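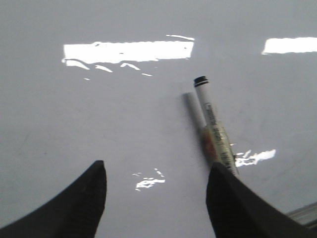
Arif Khoo thinks the glare is a lamp problem and the top is fine. He said so twice before lunch, and he wants it written down that he said so, so it's written down.

I don't buy it. December notes, tabletop trial, continued from the page with the coffee ring.

What we were told about this surface when Firside sold it to us: wipes clean, takes marker without staining, "comfortable under bench lighting." I'll give them the first one. For the second I've only got my own test, one pen with a white barrel and a black cap, and a grid of strokes left for 11 minutes, then 70, then 111. The 11 came off with a dry rag. The 70 needed alcohol. The 111 also needed alcohol, and I went over it three times, and I'm still not sure I'm not looking at a ghost of it. Arif says there is no ghost. Arif also didn't have his glasses on.

The third claim is the one I'd argue with. Light overhead comes back at you off the top as a white block, and inside the block you can't see a thing. If a small part or a pencil line happens to be there, you move your head or you miss it. Tried tilting the lamp theory out of the way by asking what lamp, exactly. The lights are in the ceiling. We aren't going to move the ceiling.

Lellport's sample chip had the same gray and looked duller in my hand, but a chip the size of a playing card tells you very little. I've been fooled by chips before (see the Toprak job, the green one, never again). 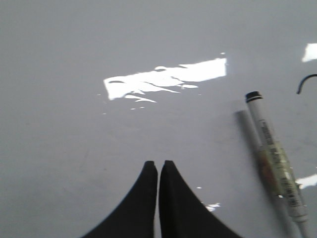 So the plan is to stop arguing about lamps and try the cheap thing first: a sheet of matte film over half the top, same pen, same three times, same rag. If the film takes the marker worse than the bare top does, we've swapped one nuisance for another and I'd sooner live with the glare.

Skindarura quoted 2,017 for a replacement top, delivered, and call it "non-reflective." Asked them how they measured that. They sent the brochure again.

To do:
- get film, matte on one side only, check it doesn't curl
- redo the 111 strokes on a fresh patch, away from the old grid
- new bottle of alcohol, this one smells weak
- ask Lellport for a bigger sample, a foot square at least

Arif has offered to bring in a diffuser panel from home and hang it under the lights. Fine, but it gets tested on the bare half and the film half both, and he holds the ladder.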